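3.2 Equipment selection and budget

Planning for the Trillasow cell began in January, when the test site at Karkuslow had one arm and no fixed budget for tooling. We split the spending into two parts: items that had to be bought before any trial could run, and items that could wait until the first results were in. The gripper and its spare parts went into the first group. A second arm, a tool changer and a force sensor went into the second.

We asked for quotes on 2 grippers. The Kinnunen unit was priced at 1,251 euros and the Trimex unit at 1,170 euros, both without shipping. The gap was too small to decide the matter, so we looked at what each would cost to keep running. The Kinnunen quote covered a full set of replacement links and finger brackets. Trimex sold its fingers only as a sealed pair, with a delivery time of 44 days. A single broken finger would have stopped the trials for longer than our schedule allowed, and we ordered the Kinnunen unit.
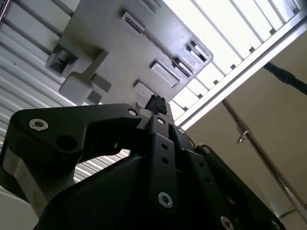

Figure 3. Gripper below the underside of a molded plastic part. The black plates and links are held with silver hex-socket fasteners.

Work on the underside of plastic parts set most of the other requirements. Tabs, clips and raised bosses leave little room for a wide finger, and the plates of the gripper have to pass close to them. We therefore set aside money for narrow brackets in several lengths – these are cheap when cut in one batch and costly when ordered one at a time. Screws and hex keys were bought as general shop supplies and are not counted in the tooling total.

The camera at the wrist was budgeted separately, together with its cable and mount. We left out the cost of floor space and lighting, which the site already paid for. Labor for changing brackets was logged but not priced. Quotes were last checked on 22nd August, and readers planning a similar cell should ask for new ones.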